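Getting the last drops down into the tip

I used to lose half my extract to the walls of the tube, and it drove me nuts! Now I do it this way.

Stand the tube upright in the rack for 2 minutes. Tap the side gently with a fingertip, low down first, then work up toward the rim. Still beaded? Rinse the wall with a tiny squirt of fresh solvent — go all the way around — and let it stand again.
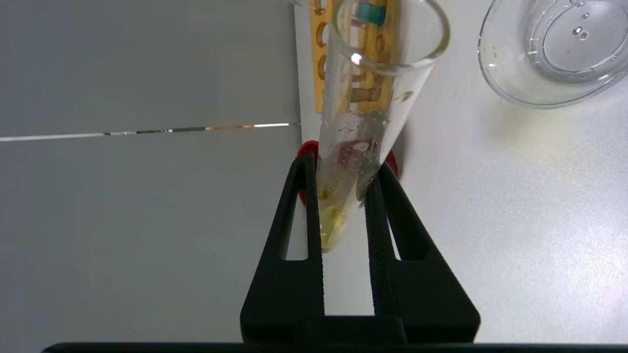
PLESITMONT, December

A little pale yellow liquid down in the point, and clear droplets still hanging on the glass above it. Tubes like this get one more rinse from me before I reach for the pipette (long tip, straight down the middle).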